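Montecinos, portal de reformas y equipamiento del hogar, busca redactor técnico a tiempo parcial para la sección de aislamiento y carpintería exterior.

Funciones: redacción de 3 fichas semanales, revisión de tarifas de anunciantes y control de enlaces.
Requisitos: 2 años de experiencia en prensa sectorial; lectura de normativa de edificación.
Modalidad: remota. Incorporación: octubre.
Candidaturas: CV y una muestra de 200 palabras, ref. 13.

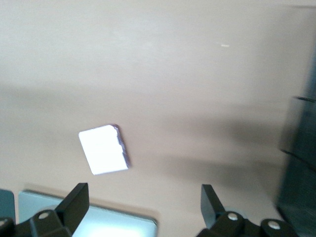

Zulema Henríquez pregunta si la muestra puede haberse publicado antes en otro medio.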